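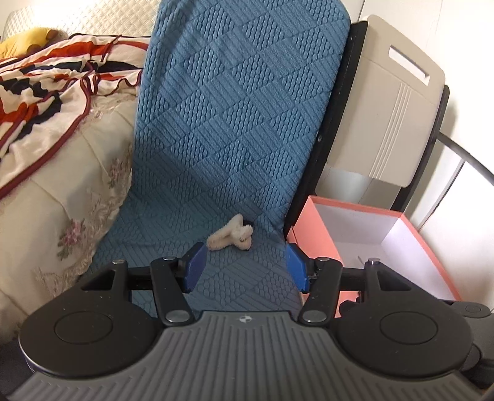 *Última modificación: abril, 16:40*

## Visita a la vivienda de muestra de Nisthorpe

La visita empezó a las 8 en el vestíbulo de Vircombe, la empresa que gestiona el edificio, y duró 2 horas. Nos acompañó Aniela Mazurek, responsable de equipamiento. 

El dormitorio fue la estancia que más tiempo ocupó. La silla está junto a la cama y lleva una funda azul acolchada que cubre el respaldo y sigue sobre el asiento. Encima había un hueso de peluche de color crema, de pelo corto. Al otro lado de la silla quedaba una caja rosa abierta; la pared del fondo es blanca.

Mazurek explicó el criterio de las fundas — se lavan por lotes y se revisan las costuras antes de volver a montarlas. El inventario textil suma 2,334 piezas, repartidas entre la vivienda y el almacén de Czarnecka, que admite hasta 2,000. Pregunté por el resto y me remitieron a Kelly Sampaio, que lleva el registro.

Los peluches se clasifican por tamaño y tipo de pelo. Los de pelo corto se cepillan en seco; los demás pasan por lavadora en bolsa de malla. El etiquetado sigue el sistema Tukel, con código cosido en el interior de cada funda.

La cocina no se pudo ver por obras en la instalación de agua. Sampaio enviará la ficha de lavado y el plano del almacén; los añadiré a esta página cuando lleguen.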